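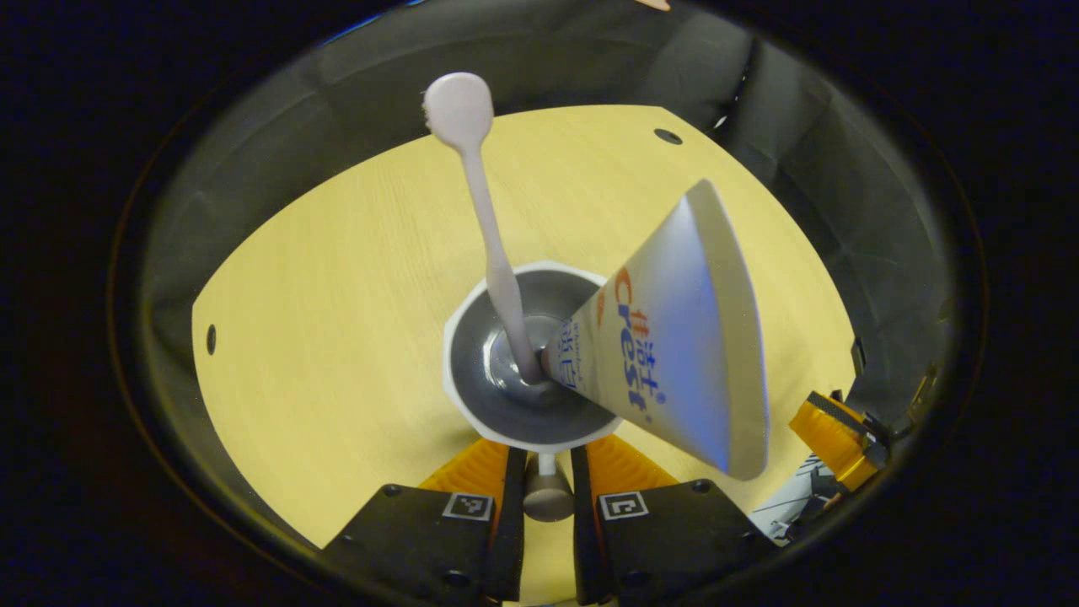

Toothbrush in its holder on the tabletop.

Is the festival banner worth it if I already have the base version?

tinplover
Posting in the Painemal Chronicle board, hope that's right. The November festival banner has the new version of the Lorkisthorpe archer. I already have her base version at level 40 with 2 merges. I have 711 orbs saved and I'm free to play. Is the festival version different enough to pull for, or should I wait for the winter banner? I mostly do the Altelton Tower and some arena.

greaves_and_gravy
They share a voice and a portrait style and that's it. The festival one is a flier with a green bow and her skill hits twice if she starts the turn at full health. Your base one is infantry and can't reach half the spots on the upper Altelton maps. For the tower I'd pull. With that many orbs you will very likely get one copy and still have plenty for winter. Stop at one. Her merges add little until you get to 10.

Also do the free summon first. It resets with the daily quests at 12 noon server time, and people forget it every banner.

mossyflier
pull if you like her. i did and she's fun, costume is great

oldsave_file
I'd wait. Arena scoring goes by stat total and she's low for a flier, so she won't help you there. The tower can be cleared with the units they give away. Fovbridge has rerun every festival banner so far, and the rerun usually lets you pick one for free after enough summons. If you do pull, don't feed your base copy to her. They count as separate heroes, so it won't merge and you only get the one skill out of it.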